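Paid Leave Is a Funny Kind of Punishment

I've been following the Silach town council for nine years now, mostly from the back row with a thermos, and I thought I'd seen every way a council could avoid making a decision. 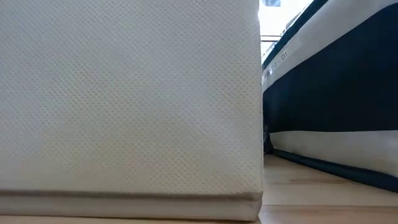 Then in March they put our parks director, Fabrice Courtois, on leave over the missing swimming pool deposits, and they did it with full pay, no end date and a statement two sentences long. Two sentences! I've gotten longer notes from my dentist.

Let me say right away that I don't know whether he did anything wrong. Neither do you, and neither does the guy at the gas station who explained it all to me last week. The amount people keep repeating is $2,660, and maybe it was stolen and maybe somebody put it in the wrong account. That's what an investigation is for, and I'm glad there is one.

What bugs me is the waiting. Courtois has been home for 17 weeks. His deputy, Odette Collet, is doing both jobs on one salary, and the summer schedule came out so late that my niece missed sign-ups for swim lessons. When I asked at the last meeting who was running the investigation, council president Amra Perić told me it was "a personnel matter" and moved on to parking (we spent nearly an hour on parking).

I get that personnel files are private, and they should be. But a deadline isn't private. Neither is the name of the outside firm, if there is an outside firm, or what it's costing us. Over in Undumon they had a similar mess with their clerk, and their council set a date, stuck to it and read the findings out loud. She was cleared, by the way, and went back to work the next morning.

So pick a date, please. Courtois deserves one, Collet really deserves one, and I'll bring enough coffee for the whole back row.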